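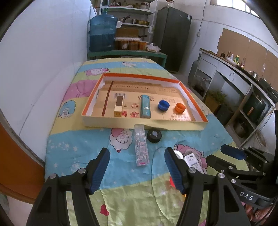 Reusing boxes and packing material: what the swap shelf takes this fall

The swap shelf at the Lomus Street hall opens again on October 7, 2020, and will run every Wednesday evening until the holidays. It works the same way as last year. You bring clean packing material you don't need, you take what you do need, and no money changes hands.

Between spring and the end of summer many households had far more deliveries than usual, and the recycling bins behind the hall were full most weeks. A lot of what went into them was in good shape. At the same time, people who sell or mail things from home were buying new boxes. The shelf is meant to bring the two groups together.

What we take

Corrugated boxes of any size, flattened, with the old labels removed or covered with a marker. Gift boxes and shallow lids are fine too, with or without the other half. Lids get picked up quickly by people who start seeds or sort small parts, so please don't throw them out just because the bottom is gone. We also take bubble wrap, packing paper, padded envelopes, and the air pillows that come in large shipments, as long as they still hold air. Tissue paper is welcome if it's folded.

What we don't take

No foam peanuts this year. They got into everything last fall, including the piano. No boxes that held raw meat, fish, or cleaning products. No pizza boxes, even ones that look clean. Anything that smells of smoke or a basement will be sent home with you, or put in the bin if you've already gone. Wax-coated produce boxes can't go in the paper recycling, so we can't accept them either. If they don't find a new home we have no way to get rid of them.

Labels and tape

Most of the time spent at the shelf goes into dealing with old tape. If you can, slit it along the seam with a knife before you flatten the box, and leave it on. Pulling it off takes the top layer of the cardboard with it and leaves a weak strip that new tape won't stick to. Shipping labels come off more easily if you warm them with a hair dryer on low for a minute and peel from a corner. If that fails, black marker over the name, address, and every barcode is good enough. A carrier's scanner will pick up an old barcode if it's left showing, and one box sent from here last year went back to the warehouse it first came from.

How strong is a used box?

Elsa Peltonen, who ran the mail counter at the Rillura bookstore before it closed, tested a pile of secondhand boxes for us last winter. Her advice is to press on the corners first. If a corner gives under your thumb, use the box for storage or light things only. Then look at the flaps. One crease where the flap folds is normal, and a second crease next to it means the box has been opened and closed many times and will sag. For books or jars she would use a used box only if it is small, and she would tape the bottom seam twice. Dampness does more harm than wear - a box that has been wet and then dried may look all right and still come apart when it's lifted.

Opening hours and space

Doors open at 4 and close when the shelf has been tidied, usually well before 7. The side entrance is the one to use, past the bike racks. Please keep masks on inside and let the person ahead of you finish before you step up. If you have more than a carload, write first so that we can keep a corner clear.

The shelf unit itself is on loan from Hauksdóttir, the frame shop on the corner, and it holds roughly 200 flattened boxes when they are stacked on edge. When it's full, we stop taking boxes for the night. Please don't leave them outside the door. It rained on the last lot, and they all had to go in the bin.

Helping out

Adeel Lashari is looking for two more people to sort on alternate weeks. It's light work, mostly standing, and you can do it in gloves. He would also be glad of a good tape gun, as the old one jams. Leave a note for him in the hall mailbox, number 323, with your phone number and the weeks you can do.

The next item on the shelf, with dates for November, will be in the following issue.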